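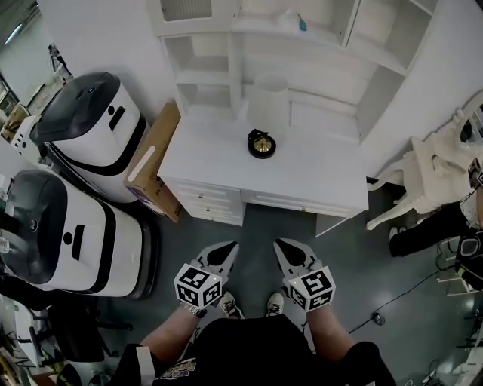

10th December

Spent the morning at the desk with the drawers, a gripper in each hand, and the afternoon on the equipment budget. The budget took longer.

The quote from Clanitz came in. They want 2381 for a second pair of handhelds, marker cubes included, shipping extra. Prillen is cheaper on paper but sells the finger pads separately, and we go through pads. I put both in the spreadsheet with a year of pads added to each and Prillen ended up only a little under. I'm leaning toward Clanitz. Their cubes fit what we have and I don't want to keep two sets of spares.

If we get the second pair, two people can record at once and we could finish the drawer tasks before June. With one pair we can't. I wrote that as the first line of the request and left the rest short.

Other things to price:

Chargers. We need more of them, and longer cables. The cables on the floor are a nuisance and I'd like a couple of covers to go over them. Lacson has covers in white or gray.

Storage cards. 13 on the list. I had 19 and cut it back after checking how many are sitting in the drawer at the office.

Furniture. The drawers with the small knobs are good practice but I want at least one piece with bar handles and one with no handles at all. Secondhand is fine. I set aside up to 1000 for this, delivery included. Must measure the door first.

Wrist supports. My left forearm is sore again tonight. They cost very little, so I added two pairs without asking.

I left the arm off the list for this round. Drastside will hold their price into the new year, and there's no point having it here before we have enough recordings to train it on. It also needs a proper bench bolted down, and I haven't budgeted for a bench. Put both on the June page.

Still have to ask Clanitz about the warranty on the fingers. The quote says one year for "the unit" and doesn't say if the fingers are part of the unit. Also ask if they'll take the old pair in for service while we wait on the new ones.

Request goes in tomorrow. Dinner late, leftovers.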